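Cladness Mirror Hire — Frequently Asked Questions

Quick answers, updated in July. If yours isn't on here, email us and we'll get back to you when the van's unloaded.

What do you hire out?
Mirrors. Full length, tabletop, wall panels, the lot. Mostly for weddings, salons, pop-up shops and dance studios. No disco balls, sorry, we get asked alot.

Where do you deliver?
Girkatham and anywhere within 7 miles of it, free on orders over $200. Farther out we quote. Kallesora is fine but add the toll.

Can I pick up myself?
Yes, from the Rothe Street unit, 9am to 4pm. Bring a blanket and somebody to lift the other end. Tall panels won't fit in a sedan. People try.

How much notice do you need?
Two weeks for full length panels in summer. Tabletop stuff, a few days usually. Ask anyway — we get cancellations.

Is there a deposit?
$300 for any order with a tall panel in it. Refunded after we've checked everything over. Small orders, no deposit, just a card on file.

What if one breaks?
Tell us right away. Don't sweep it into a trash bag, it'll go right through. Heavy gloves, cardboard box, tape it, write GLASS on it. You pay replacement cost less whatever the deposit covers. Scratches on frames are normal wear, we don't charge for those.

Do I have to clean them before they go back?
No. Please don't use anything with ammonia, it creeps in behind the edges and turns the backing black. Dry microfiber cloth for fingerprints. Hairspray — leave it, we have stuff for that.

Can I write on the glass?
Chalk marker or wax pencil, fine. Seating charts look great. Vinyl lettering also fine if you peel it off before return, otherwise it's a cleaning fee. No paint pens please. 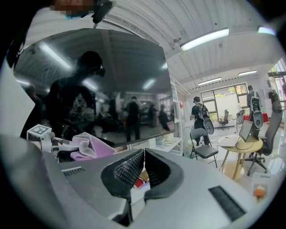

Do the tall ones need to be fixed to the wall?
Indoors, leaned properly on a hard floor with the rubber feet on, no. Kids or pets around, yes, use the strap. Outdoors always strapped and never in full sun facing dry grass. We mean it.

Can I keep it longer?
If it isn't booked out, sure. Extra days are charged at half the daily rate. Call before your return time, not after.

Do you sell old stock?
Sometimes. Ex-hire panels go up on the Cladness page, first come first served, no holds.

My order number isn't working?
Leave off the letters. So CL3082 is just 3082. Still stuck, email us teh name on the booking and we'll look it up.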